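Arms go on with the task after the microwave door did not latch
Posted in: Home robots and small automation

Henrique Teixeira
20th January

Hello everybody. I apologize for my English, I will try to be exact.

We have a two-arm setup with a microwave on a table. The task is simple: open the door with the release button, put a bowl inside, close the door, press start. The program is written in Narkeck, version 2, by a colleague who now works at Arruda, so I cannot easily ask him.

The fault is in the closing. The left arm pushes the door until the position target is reached, and then the program considers the door closed. But sometimes the door is only leaning on the latch. One hook goes in and the other does not, or both stay on the edge of the slots. The right arm then presses start, the oven does not start, and the arms return to the waiting position as if all is well. In the log I read "cycle complete". In 50 cycles it happened 10 times.

What worries me more is the next step. The program presses the release button again to take out the bowl, the door is already a little free, and it swings out faster than the arm expects. In May it hit the left fingers and the arm stopped with an overload error. The fingers are fine, but the door now has a small play in the hinge.

Three views of the table from the head camera, door open and door shut:

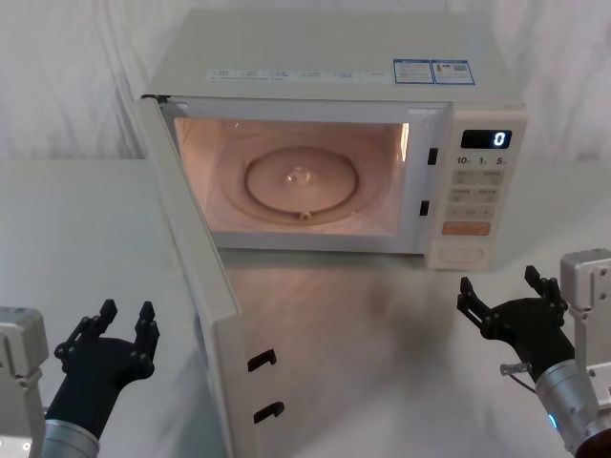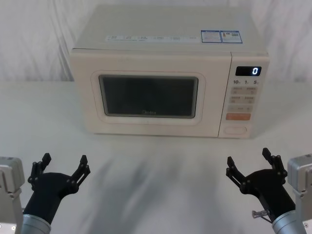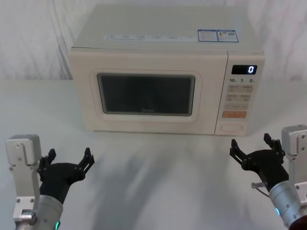 I already tried to increase the push force, and it was a bad idea, because the oven moved back on the table. I also tried to make the push slower. It helped a little, then the fault returned. My questions are these. How can the program know that the door is really latched? And is it correct to let it press start when it does not know?

Carolina Gouveia

To your second question: no, it is not correct, and I would repair this before the first one. Put a check between the push and the start. If the check does not pass, both arms go back and the program waits for a person. A stopped robot costs you some minutes. A robot that believes its own log will cost you a door.

For the check I would not trust the position of the arm. When the oven slides by a few millimeters, the arm reaches its target and the door is still open. Try this:

After the push, move the fingers away from the door completely. Wait one second. Then touch the door again at the same point, very gently, and read the force. If the door is latched you meet it at once and it is stiff. If it is only leaning, it gives a little first. You must measure your own values with the door latched by hand and with the door left loose.

The camera can help also, but I would use it second. The gap of a door that is nearly closed is very thin from a high viewpoint, and white on white is difficult. If your oven lights the inside when the door is open, compare the brightness of the window in both states. Test it first, not every model keeps the light on.

Fix the oven to the table too. We used a low stop behind the rear feet, screwed down, and left the vents free.

And please keep a person near the emergency stop while you test, with the hands outside the reach of the door. Do not run the oven empty for these tests. Unplug it when you only need the door.

Rodrigo Torres

had same thing with a cabinet door. just push twice

Dušan Hájek

Pushing twice will hide the problem for a week and then it returns, I did it also.

I want to add one thing to what Carolina wrote. Look at where the arm pushes. If it pushes near the hinge or too high, the door can twist a little and the hooks do not arrive together. Push on the side where the hooks are, at a height between the two hooks. In our cell at Mikbridge this changed more than the force did.

About the play in the hinge: please have the door examined before you heat anything again. If it does not close evenly, or the seal is damaged, do not use the oven for heating. Keep it as a training object with the plug removed and take another one for the real task.

Henrique Teixeira

Thank you all. The arm pushes quite near the hinge, I checked it now in the program. I will move the point, add the gentle second touch and stop the sequence when it fails. The oven is unplugged until somebody has looked at the door. For the overload stop I will open a separate topic, it seems to me that the limit of the left arm is set too high.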